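Ticket 1540 – Proofing box won't hold temperature overnight 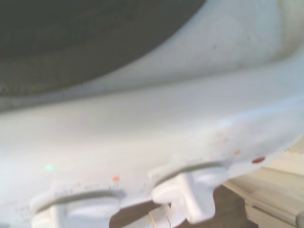

Drenwood, 23rd April

Status: solved!! Thanks so much to Ivan Kravets for sticking with me on this one.

Recap for anyone searching: my Nygård proofing box kept shutting off partway through a sourdough rise. Set to 22, fine at bedtime, stone cold by breakfast.

Tried first:
New outlet – same.
Factory reset – same, and it wiped my rye program (ouch).
Different thermometer – agreed with the built-in one.

Ivan asked for the error log and spotted code 896 every night. That's the idle timer! It was set to 100 minutes from the Flelness starter recipe I loaded back in the winter. Turned it off under Settings, then Timers, and my dough doubled beautifully. I baked two loaves before work!

Embla, try this on yours too and let us know.

Filed under: Bread & Baking Help
3 comments | 5 shares

Recent tickets
Starter smells like nail polish
Lid hinge squeaks
Rye program missing after reset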